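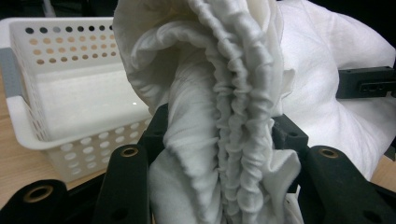
Spent the morning in Grarnetti, a hill town most people drive past on the way to the coast. Short thread.

The church is older than the town hall by a good century. The front was redone after an earthquake and doesn't match the back.

The old census lists 2739 people. The next one lists 2735. It was a quiet decade.

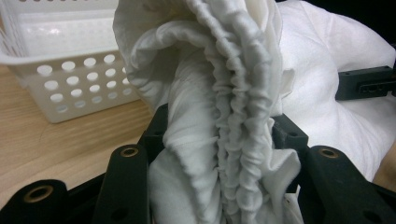

Ayman Sqalli

Climbed the bell tower. 492 steps, with 3 landings where you can stop. The top closes at noon.

Lunch was bean soup and bread at Kováčik, on the lower square. Cash only.

The salt road to Vutton starts behind the cemetery. The first mile is still paved with the old stone. I'll walk the rest in April.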